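고객지원 > 세탁·건조 > Susasano 드럼세탁기 > 문의 623

탈수 직전에 47분에서 멈춰요 (이불 빨래 할 때만 그런 줄 알았는데 아니었음)

접수일: 2019년 8월 7일
제품: Susasano 드럼세탁기, 건조 기능 없는 모델
상태: 진행 중

안녕하세요! 지난번에 전화로 한 번 문의드렸는데 그때는 설명을 너무 대충 한 것 같아서 이번엔 제가 해본 걸 전부 적어볼게요. 좀 길어요, 미리 죄송합니다 ㅎㅎ

증상부터요. 표준 코스로 돌리면 처음엔 멀쩡하게 잘 돌아가요. 물도 잘 들어오고 소리도 평소랑 똑같고요. 그런데 남은 시간이 47분으로 바뀌는 순간 통이 딱 멈추고, 숫자는 그대로 떠 있는데 아무것도 안 합니다. 에러 코드도 안 떠요. 문은 잠겨 있고 안에는 물이 찰랑찰랑... 일시정지를 눌렀다가 다시 시작을 누르면 펌프가 웅 하다가 또 조용해져요. 전원을 껐다 켜고 탈수만 따로 돌리면 그건 또 될 때가 있고 안 될 때가 있어요. 이게 제일 답답해요.

맨 처음 멈춘 건 침대에 깔아두는 연두색 이불을 빨던 날이었어요. 벌집무늬로 올록볼록한 건데 이게 물을 엄청 먹거든요. 그래서 처음엔 당연히 이불 탓이라고 생각했죠. 설명서에도 부피 큰 침구는 한쪽으로 쏠리면 탈수가 안 될 수 있다고 나와 있고요. 욕조에서 손으로 물을 짜느라 허리가 나가는 줄 알았어요.

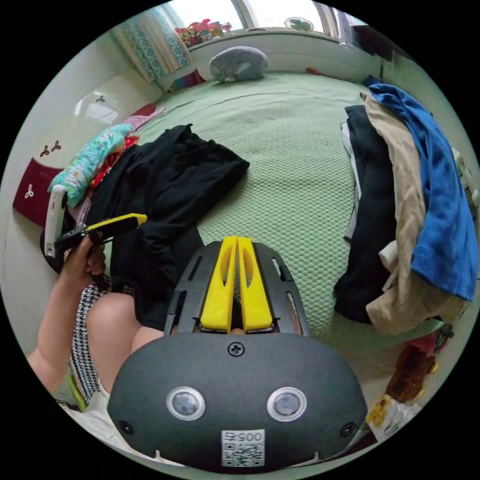 1차로 해본 것: 쏠림 확인

이불은 빼놓고 티셔츠랑 수건 몇 장만 넣어서 다시 돌려봤어요. 이 정도면 쏠릴 것도 없잖아요? 그런데 똑같이 47분에서 멈췄습니다. 수건 빼고 티셔츠만 넣어도 똑같고, 빈 통으로 돌려도 똑같아요. 이불아 미안하다...

수평도 봤어요. 휴대폰 수평계 앱으로 앞뒤 좌우 다 재봤는데 왼쪽 앞다리가 아주 살짝 떠 있길래 돌려서 맞췄고요, 그 뒤로 흔들림은 확실히 줄었어요. 근데 멈추는 건 그대로예요.

2차로 해본 것: 배수 필터

아래쪽 작은 뚜껑을 열고 필터를 뺐습니다. 수건을 깔고 했는데도 바닥이 난리가 났어요 (잔수 호스부터 빼야 하는 걸 몰랐어요. 설명서에 그림으로 있던데 왜 못 봤을까요). 필터에는 보풀이 꽤 껴 있었고 머리핀이 하나 나왔어요. 이거다! 싶어서 신나게 씻어 끼우고 돌렸더니 첫 판은 끝까지 갔습니다. 진짜 기뻤어요. 그런데 바로 다음 판에서 또 멈췄어요.

그리고 그때쯤부터 검은 옷에 하얀 게 묻어 나오기 시작했어요. 세제 찌꺼기 같기도 하고 보풀 같기도 하고, 검은 티셔츠를 많이 입는 집이라 이건 좀 치명적이에요. 멈춘 채로 물속에 오래 있어서 그런 건지, 헹굼이 덜 돼서 그런 건지 궁금합니다.

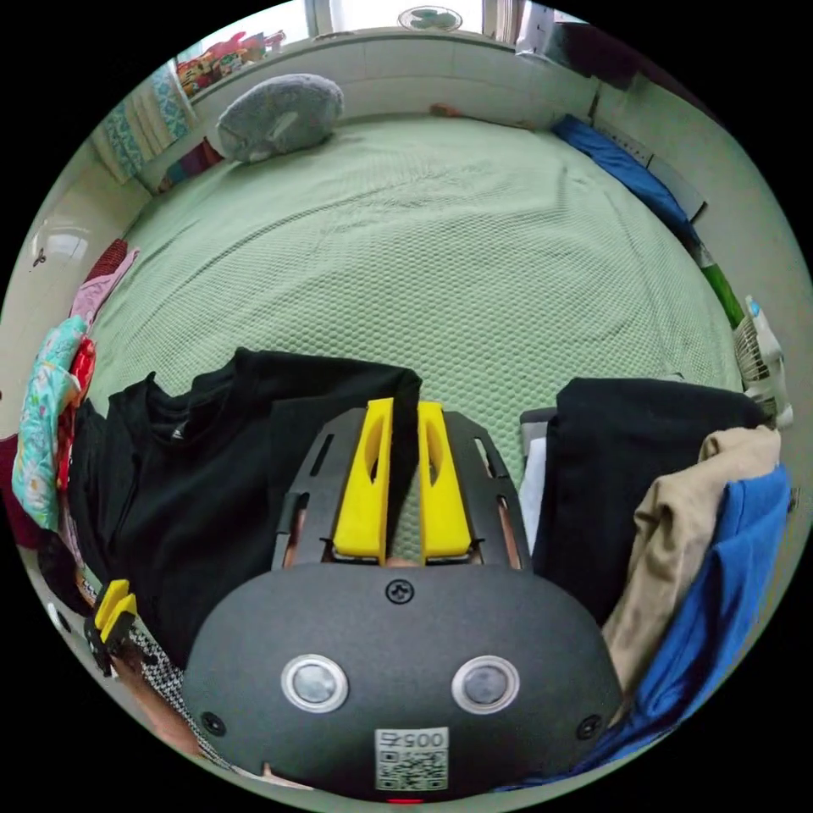

Ctibor Procházka
자세히 적어주셔서 감사합니다. 빈 통에서도 같은 시점에 멈춘다면 쏠림 문제일 가능성은 낮아 보입니다. 그 시점은 헹굼 물을 빼고 탈수로 넘어가는 구간이라 배수가 정해진 시간 안에 끝나지 않으면 대기 상태로 들어갑니다. 하얀 자국도 같은 원인일 수 있어요. 물이 다 빠지지 않은 상태로 다음 헹굼이 시작되면 세제가 남습니다. 배수 호스 끝이 바닥에서 얼마나 높은지, 그리고 중간에 연장 호스나 연결 부품을 쓰셨는지 알려주세요. 세제 종류와 한 번에 넣는 양도 부탁드립니다.

답변 감사해요! 재봤습니다. 호스 끝 높이는 118cm예요. 이사 오면서 기사님이 벽에 있는 배수구에 꽂아주신 그대로고, 저는 손댄 적이 없어요. 연장 호스는... 네, 있어요. 세탁기 뒤를 들여다보니까 중간에 Šimko라고 찍힌 회색 연결 부품이 하나 있고 거기서부터 호스 색이 달라요. 지난 1월에 세탁기를 옆으로 옮기면서 길이가 모자라서 붙였던 게 이제야 생각났어요. 그때는 몇 달이나 잘 돌아갔으니까 의심을 안 했죠.

세제는 Plonik 액체세제고요, 뚜껑으로 한 컵 가득 넣었습니다. 뚜껑 안쪽에 눈금이 있다는 걸 어제 처음 알았어요. 부끄럽네요. 눈금대로면 지금까지 넣던 양의 절반도 안 돼요.

3차로 해본 것: 호스랑 세제

세탁기를 앞으로 조금 당겨서 호스를 봤더니 연결 부품 바로 뒤에서 한 번 꺾여 있었어요. 납작하게 눌린 정도는 아니고 살짝 접힌 느낌? 그걸 펴주고, 세제는 눈금 맞춰서 넣고, 검은 옷만 모아서 찬물로 돌렸습니다. 끝까지 갔어요! 하얀 것도 훨씬 덜 묻어 나왔고요. 어깨 쪽에 조금 보이긴 했는데 마른 다음에 털었더니 떨어졌어요.
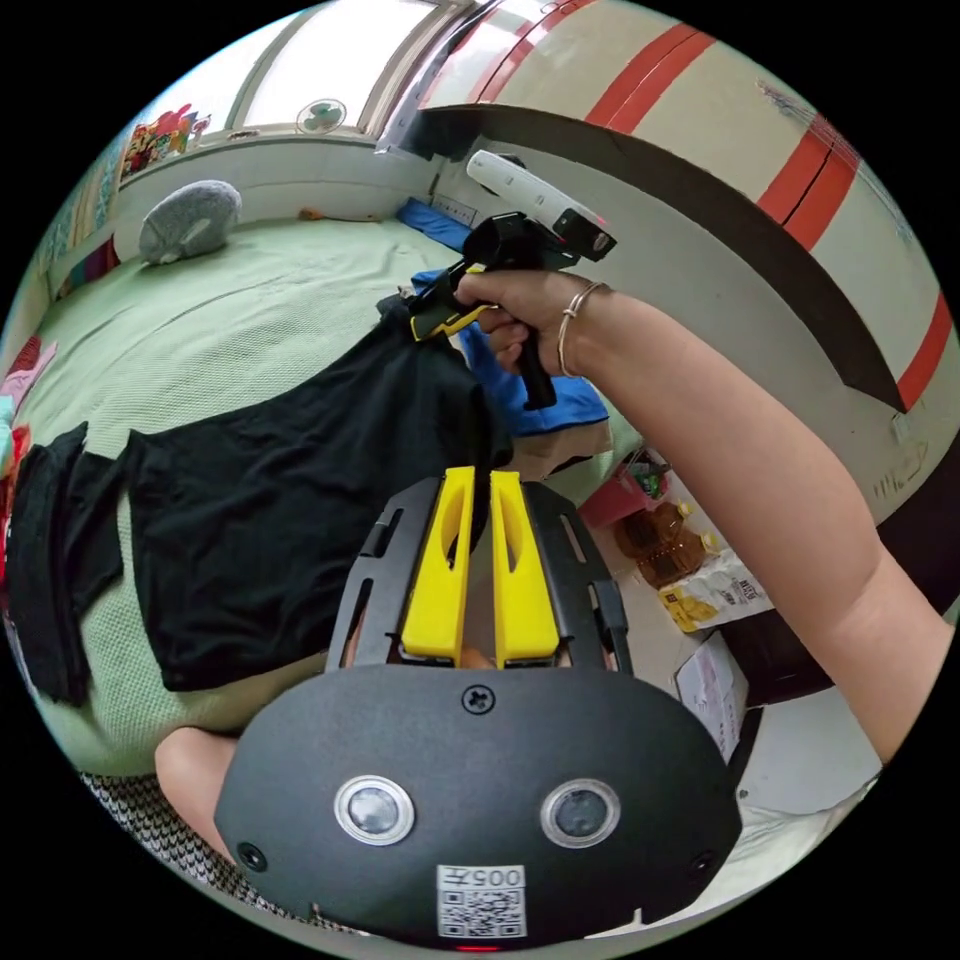 여기서 끝났으면 좋았을 텐데, 세탁기를 다시 벽 쪽으로 밀어 넣고 나서 돌렸더니 또 47분에서 섰어요. 당겨 놓으면 되고 밀어 넣으면 안 되고. 두 번씩 번갈아 해봤는데 결과가 같았으니까 호스가 맞는 것 같죠? 벽이랑 세탁기 사이에 공간이 워낙 좁아서 밀면 다시 꺾이는 모양이에요. 지금은 그냥 앞으로 튀어나온 채로 쓰고 있는데 욕실 문이 반만 열려요. 옆으로 걸어서 들어갑니다.

그래서 여쭤보고 싶은 건요.

- 연장 없이 처음부터 긴 배수 호스로 바꿀 수 있나요? 부품만 따로 사는 것도 되는지 궁금해요.
- 118cm가 너무 높은 건 아닌가요? 설명서에 나온 범위가 제 모델 건지 다른 모델 건지 헷갈려요.
- 방문 점검을 하게 되면 Lalden 센터에서 오시나요? 지난번 전화에서는 다른 데로 연결됐어요.
- 그동안 세제를 너무 많이 넣은 게 펌프에도 안 좋았을까요? 통세척을 한 번 돌려야 하는지도요.

Ctibor Procházka
테스트를 꼼꼼하게 해주셔서 원인이 많이 좁혀졌습니다. 호스 꺾임으로 보고 일체형 긴 호스를 안내해 드리겠습니다. 부품만 구매하실 수 있고 담당은 Lalden 센터가 맞습니다. 높이는 모델 라벨을 확인해야 정확히 답변드릴 수 있으니 문 안쪽 라벨의 모델명을 적어주세요. 통세척은 세제 없이 고온으로 한 번 돌려주시면 됩니다.

라벨 확인했는데 글자가 반쯤 지워져서 끝 두 자리가 51인 것만 읽혀요. 앞부분은 구매 영수증을 찾아서 다시 적을게요. 영수증이 서랍 어딘가에 있을 거예요... 통세척은 오늘 저녁에 돌려보고, 거기서도 멈추는지 같이 남기겠습니다. 이불은 호스 올 때까지 안 빨 거예요!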